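Brellach Grip Monitor, version 2
Add-on module for two-finger grippers. In stock.

The Brellach Grip Monitor watches how hard your gripper is squeezing, compares that with how hard it was told to squeeze, and stops the arm when the two disagree. Version 1 did this too, with one exception, and the exception is why you are reading about version 2.

What went wrong with version 1

Version 1 checked the grip force when the fingers closed and again when they opened. Between those two moments it took the rest of the afternoon off. If a part slipped while the arm was moving, the fingers closed a little further to make up for it, the monitor saw no open or close command, and the arm carried on to the drop-off point with great confidence and nothing in its hand. It then "placed" the nothing, logged a success, and went back for more.

One customer's log showed 87 perfect placements in a row. The box at the far end was empty. The floor under the arm's path was not.

That would have stayed in the funny column if it weren't for the second half of the fault. When the fingers closed all the way on air, the module could read the closed position as a new zero. On the next pick it believed the fingers were open wider than they were, drove down for the part, and met it with the fingertips. Soft packages got dented. A hand tool was knocked off a table at our own shop in Ouellet, where Teodor Westerberg was standing well outside the marked line and would like that noted. We stopped shipping version 1 the same week.

How we tracked it down

Karine Turcotte rebuilt the fault in simulation, where dropping things costs less. The test table is a mix on purpose: a flat package, a small cardboard box, a screwdriver-type tool with a wooden handle, and something circular and awkward to get two fingers around. The slip came up on run 13 and, once she knew where to look, whenever she wanted it.

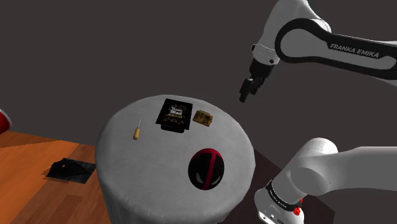

OUELLET, December

Version 2 of the module reads grip force and finger position the whole time the arm is powered, including during moves. If the fingers travel past the expected width of the part, the arm slows, holds, and raises a fault. It will not resume until a person clears the fault at the panel. We considered letting it retry by itself. Jaxon Grewal, who runs support and answers the phone, considered it for less time than the rest of us.

The zero position can now be set in one way only: with the arm parked, from the setup menu, with the key turned. Closing on air no longer counts as an opinion.

We ran 436 forced slips on the simulated table before moving to the real one. Every one of them ended in a stop. The real table took longer, mainly on account of picking things up off the floor.

What you get

Monitor module with mounting plate
Cable set, straight and angled
Fault light, amber
Key switch with 2 keys (version 1 came with one, and we heard about it)
Printed setup guide, large type

What it will not do

The Grip Monitor is not a safety-rated stop. It does not replace your guarding, your emergency stop or your risk assessment, and it has no idea whether a hand is between the fingers. It also can't tell the right part from the wrong part if they are the same width. It will hold the wrong part beautifully.

Please don't wire the fault output straight to an automatic reset. Two customers did this with version 1. They know who they are, and now so does Jaxon.

If you have version 1

Take it out of service. Running it with the speed turned down does not fix the fault, it only gives you a better view. Send us the serial number from the underside of the module and we will ship a version 2 unit at no charge, with a return box for the old one. The mounting holes are the same and the plug is the same. The settings file is not, so write down your grip widths before you unplug anything.

After fitting, park the arm, set the zero, and run the slip check in chapter 2 of the guide with nobody inside the line. The amber light should come on and stay on. If it blinks, call us.

Orders and exchanges: Brellach, Ouellet. Ask for Jaxon Grewal, or for Océane McKinnon if it's about an invoice.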